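MULLODDALE YOUTH SPORTS ASSOCIATION
Flag Football and Conditioning Program
Progress report to the Cairns Fund, second period

Prepared by Skye Lennox, program manager
Reviewed by Agnes Geddes

Where things stand

The program is in its second period and is running on the schedule we agreed to in the spring, with one change to the field work that is explained further down. We have 192 players registered across the three age groups. That is short of the 200 we put in the application. The gap is all in the oldest group, where we lost players to summer jobs and to the high school team's own workouts. The two younger groups are full and the youngest has a waiting list.

Practices are at the Ginville field on Tuesday evenings and Saturday mornings. Games started in August. We canceled one full evening for lightning and made up the games the following week.

Coaching

Fiona Baxter is still head coach and has nine assistants, two more than at the time of the last report. All of them have finished the concussion course and the background check. Innes Farquharson took over the oldest group when the previous coach moved away. He has kept the same basic offense, with fewer formations, and spends the first half of each practice on flag pulling and footwork before any team work starts.
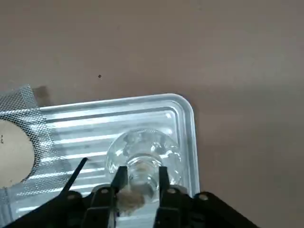
Coaches in the younger groups asked for shorter drills. We tried eight-minute stations with a whistle at the change and have kept them. The players get more touches and there is less standing in line. The drawback is setup time, so assistants now arrive at 5:15 p.m. to lay out cones.

We still do not have a coach who can reliably teach long snapping to the oldest group. Innes has asked at the high school and is waiting for an answer.

Field and equipment

The main cost this period was the field. The east end drains badly and was closed for two weeks in July. We moved the youngest group to the outfield of the softball diamond, which worked for practices but is too short for games. The county has since cut a drain along the fence. It has held through two heavy rains, and we have gone back to using the full length.

The equipment order from Nisto arrived in two shipments. The flag belts and youth-size balls came on time. The pop-up goals were back-ordered and arrived after the first game day, so we borrowed a set from Ginville for one Saturday. Four of the belts had clips that would not stay closed. Nisto replaced them at no charge.

Storage is still a problem. The shed holds the belts, balls and cones, but the blocking pads go home in Fiona's truck. We have asked the county about the locked room next to the restrooms and expect to hear before the end of the season.

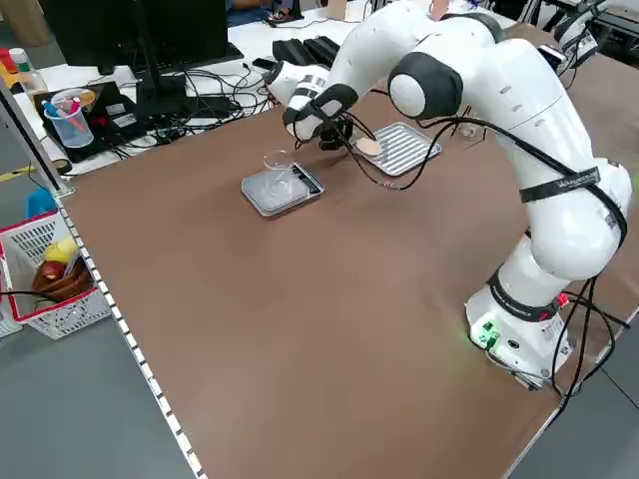

Page 2

Spending

The grant payment for this period was $3000. We have spent $1855 of it, on equipment, field rental and referee fees. Referee fees ran higher than planned after the league began requiring two officials for the oldest group. Field rental came in lower, as the county did not charge us for the weeks the east end was closed.

The unspent balance is set aside for the fall referees, the end-of-season tournament and replacement mouthguards. We do not expect to ask for more money in this grant year. If the tournament entry fee goes up, we would like to move part of the equipment line to cover it and will write to you first.

Receipts are with Elspeth Nisbet, who keeps the program accounts. She can send copies of anything you want to see.

Injuries and safety

There were three injuries that needed more than ice: a broken finger, a sprained ankle and a possible concussion. The player with the possible concussion was taken out of the game, saw a doctor and came back after written clearance. All three are playing again.

We added a second water break on hot evenings and moved conditioning to the end of practice, when the shade from the tree line reaches the sideline. Parents had asked for both changes at the preseason meeting.

Conditioning sessions

The off-field conditioning sessions are open to all players aged 12 and up. Attendance was good in June, poor in July and has picked up again. Sprint and shuttle times are being recorded at the start and end of the season, as the grant terms ask. First-round times are in. One sheet for the middle group was left out in the rain and had to be redone the next week, so those players have a slightly later starting date than the others.

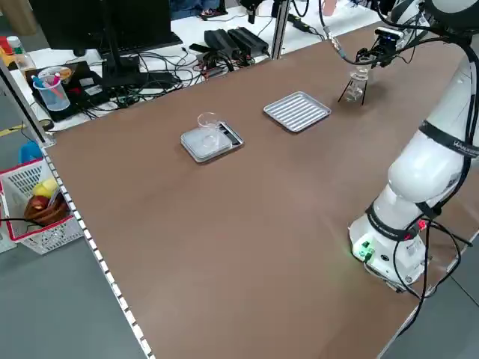 The second round will be run in the last two weeks of the season, on the same stretch of turf and with the same stopwatches. We will report the change for each age group and leave out players who missed either round.

Next period

Finish the regular season and enter two teams in the Mulloddale tournament.
Run the second round of timed sprints and shuttles.
Settle the storage question with the county.
Find a long snapping coach for the oldest group.
Open spring registration earlier, starting with families on the waiting list.

Fiona has also asked whether a girls-only team could be covered under the current terms. She has enough interest in the middle group to make up one squad. We would need your answer before spring registration opens.

Questions about this report can go to Skye Lennox at the program office.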